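Minutes of the allotment and gardens group, February 2019

Taken by me again, as the pen was in front of me when I sat down. I've written these up the way I talk, so if you want the stiff version you'll have to do it yourselves (please do!).

Present: fourteen of us, plus two who came in during the water item and went straight to the biscuits. Apologies from the three with the flu. Get well soon, all of you.

Last time's minutes
Agreed, with one change. I had put down that the compost delivery was late. It was early, and went to the wrong gate. Sorry to the driver.

Money
We have 2,912 pounds in the account, which cheered everyone up a good deal until I read out what's coming off it. The insurance is due in March, and the water bill is still to come for the back end of last year. Plot rents are nearly all in. If yours isn't, you know who you are and so do I, and I'd much prefer a cheque under my door to having to write another letter.

We agreed to keep 500 pounds back and not touch it for anything short of the shed roof blowing off. There was a short argument over whether the shed roof is already in the process of blowing off. Two of the taller members are going to have a look with a ladder.

Water
This took up most of the evening, as it always does. The tap by the lower path has been dripping since before Christmas and the ground around it is a bog. We had two prices in. Kellico want 695 pounds to dig up the old pipe and put in a new standpipe with a proper cover on it. Plendeo came in higher and couldn't start until the summer, by which time we'll all be carrying cans and swearing. Kellico it is, everyone in favour except one, who thinks we could do it ourselves in a weekend. I have seen our weekends. I said I'd ring Kellico and get a date.

While the pipe is up, the lower path will be shut and you'll need to come in by the top gate. I'll put a notice up in plenty of time. Please don't move the barriers, even if your leeks are on the other side of them.

We also talked about water butts. Hardly anyone on the top row has one, and that's the row that moans loudest in July (I'm on it, so I can say so). If enough people want one we can buy together and get a bit off. Put your name on the sheet in the shed. 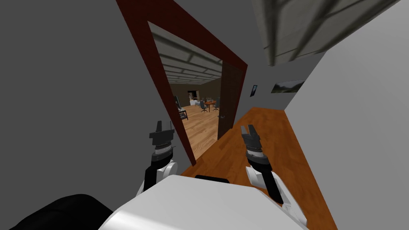
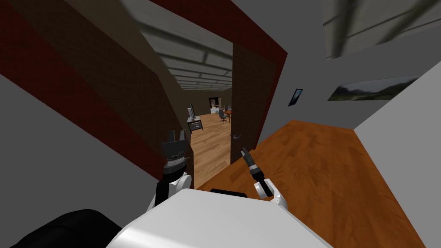 Seed order
The seed list is done and I'm very pleased with it. We've 47 packets on it so far, and a good half of those are beans – I don't know what has come over people. The Ahonen catalogue is the one we're using again this year, as the potatoes from there did so well and the onion sets were firm right through. If you want to add anything, get it to me before the end of the month, with the money, in an envelope, with your plot number on it. Last year I had a loose handful of coins pushed through the letterbox and I still don't know whose sweet peas they were for.

Somebody asked if we could have a proper seed swap as well. Yes please! We settled on March, in this same room if we can get it, with tea and whatever cake turns up. Bring anything you've saved, and write on the packet what it is and what year you saved it. "Squash, maybe" isn't enough to go on.

Slugs
A long item and a sad one. Beer traps, wool pellets, copper tape, going out with a torch at night: everything got its turn. I wrote down all the suggestions and I don't think any two people agreed. The one thing we did vote on was no blue pellets anywhere near the pond, and that was carried with no one against. The hedgehog was seen twice in the autumn and we'd like to keep it.

The Flotodau bed
For anyone new, that's the long raised bed by the entrance, named after the firm that gave us the timber. It looks tired. The lavender has gone woody and the front edge is leaning out over the path. We talked about taking the whole lot out and starting again with herbs that anyone passing can pick. I was a bit sad about the lavender, but cuttings can be taken, and I've put my hand up to do them. Digging out will be on the first dry morning that six or more people can manage. Bring a fork and gloves.

Any other business
The combination on the shed lock has been changed. Ask me for the new one and please don't write it on the door.

Someone has left a very good pair of secateurs in the wheelbarrow. They're on the hook inside the shed.

Bonfires: still not before dusk, and have a look which way the wind is going first. The houses along the back had washing out last time and we got a note about it, quite a polite one.

Could whoever borrowed the big sieve bring it back? I've asked nicely twice now.

We finished a bit after nine. Next meeting is in March, before the seed swap, and I'll send the date round once the room is booked.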